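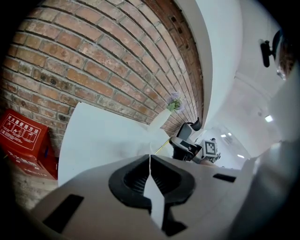
The view down the jaws of one of the hand-held grippers, with the brick wall and the flowers behind.

Grippers go head to head at Zovoncombe

I went along to the Havia workshop in Zovoncombe in March to watch two hand-held grippers being put through the same set of jobs, and I came away with sore thumbs and a strong opinion about mesh pads. I had only planned to stay for the morning!

Some background for anyone who missed my last bit on this. Havia have been working on a project called Pratusine, where a person does a job by hand with a gripper that carries its own camera, and the recordings are used later to teach an arm the same job. The question they've been stuck on is which pads to put in the jaws. They have a ridged rubbery sort, with fine grooves running along the inside, and a softer mesh sort that bulges up a bit in the middle. Everybody in the building seems to have a favourite and they will tell you about it while you are trying to drink your tea.

So they set up a proper comparison. Each pad got 142 goes, split between picking up a pen lid, turning over a card, moving a length of thin cable from one clip to another, and lifting a plastic cup without squashing it. I was allowed to try the lot, though my goes didn't count towards the result (quite right too, I dropped the pen lid more often than I'd like to put in print).

The ridged pads were the easy ones to like. You squeeze, they bite, and the pen lid comes up. On the card they were fine as long as you came in flat, and hopeless if you came in at an angle, when the edge of the card would slide along a groove and off the end. I did that five times running and was told very kindly that everyone does.

The mesh was odd at first. It gives under the thing you're holding, so you keep squeezing because you don't feel you've got it yet, and then you find you had it ages ago. Once I'd stopped fighting it I got on much better, and for the cable it was miles ahead. With the ridges I kept having to turn my wrist to get the cable to lie across the grooves. With the mesh I just grabbed it anywhere and off it went.
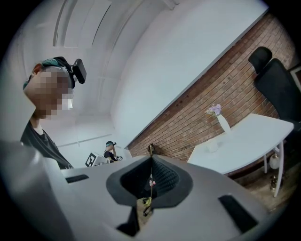

The other half of the day was about cameras, and this is where the arguments got going. The gripper camera has a very wide lens, so you get a great sweep of the room along with the fingers, with all the straight lines bent into bows. The people on the Pratusine side love that, as the arm gets to learn where things are as well as what the fingers are doing. Eren, the small firm that makes the controller, would like something narrower, as they say too few of the pixels land on the bit that matters. They have also been trying a second view from a little unit worn on a headband. I wore one for an hour or so and forgot it was there until I went to scratch my forehead.

My own feeling is that the head view is lovely for working out what a person meant to do, and the gripper view is better for working out what the fingers did. You'd want both if you could afford the storage. Eren's people pulled a face when I said storage, so I gather that's a sore point.

There are also the square black and white markers, which let the software work out where everything sits. One of them had been stuck on slightly wonky before I arrived and it cost them a good chunk of the early runs. They re-did all of those after lunch, which I thought was decent of them, as I would have been tempted to leave it.

Now the numbers, such as they are. On the cable job the mesh pads managed 62 clean moves before the first slip, and the ridged ones didn't get near that. On the pen lid it went the other way and the ridges won comfortably. The cup was a draw. The card was won by whoever had slept best, as far as I could tell, and Havia say they'll run that one again with a stiffer card and a fresh lot of people.

I asked if the answer might be one of each, ridges on one side and mesh on the other. There was a bit of a silence and then someone said they'd tried it last year and it pulled everything over to one side. I still think it's worth another go with a softer ridge, but I'm not the one who has to glue them in.

The next round is with the arm itself, using what was recorded by hand, and Havia are hoping to have that going before the summer. They want to do the same jobs in the same order so the results can be laid side by side. I've asked to come back for it and they've said yes, provided I leave the pen lids alone. If you've used either sort of pad for fiddly work, cable especially, do drop me a line, I'd love to know whether yours wear out at the edges first. The workshop had different views on that as well.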